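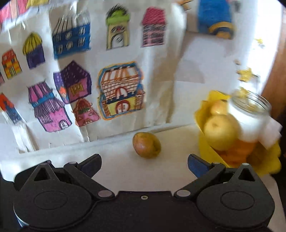

Chapter 2
Where Examples Come From

Before a learning system can pick anything up, somebody has to show it what picking up looks like, and show it many times over, with all the small hesitations and changes of mind that come with having a hand. In the last chapter we treated the examples as if they were already sitting in a folder (a convenient way to get through the math!), and I promised we would come back to the people who make them. Consider a single mango on a pale tabletop, with the two fingers of a hand-held gripper open in front of it. One side of the fruit is rounder than the other, so the person holding the tool has to decide where the fingers should close, and that decision, made in half a second and hardly noticed, is what we want to record. Add children's-book houses in bright colors on the paper behind it, and the system also has to learn which of all those shapes can be grasped.

We will follow one collection through most of this book. It is called Drimuvar, and it was put together over one long May by Natalina Caputo and Ehab Mahrous, who were kind enough to let me read their notes, coffee rings and all. The finished set holds 1,959 demonstrations. Another 156 were set aside, and we will spend a good part of Section 2.3 on those, as I have always learned more from the discards. 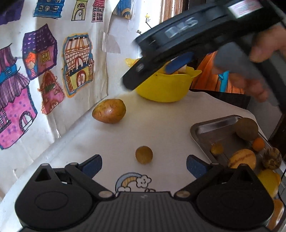
A demonstration, as we will use the word, begins when the recording starts and ends when the fingers have opened again and moved clear of the object. Everything between counts, including a slow approach or a second try. Natalina's early rule was to throw out any attempt with a pause in it, and she dropped that rule after a week, once she and Ehab saw how stiff the remaining examples had become. Small objects deserve patience here. A fruit the size of a marble leaves very little room for a careless angle, while a potato will forgive you quite a lot.

Keep a notebook beside you as you read on. Exercise 2.1 asks you to write out, in plain words, how you would pick up three things from your own kitchen.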